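How to Clean Tarnished Silver Earrings
By Gøran Holmgren
April 26, 2018

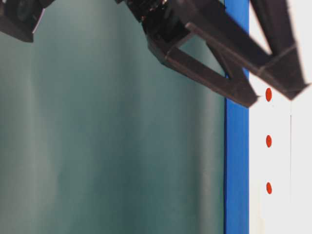 Dark fingers, teal-grey background.

Line a bowl with foil, shiny side up if you're superstitious. Add a spoonful of baking soda and enough hot water to cover the earrings. Leave them two minutes, rinse, and dry with a soft cloth. Keep pearls and anything glued well out of it. Toothpaste is for teeth.

Comments

Bikier: Worked on my hoops. Smelled like eggs.

Rudard: Does it do brass?

Gøran Holmgren: No. I have the ugly brass to prove it.

Contact | © 2018 Gruvivley | Back to top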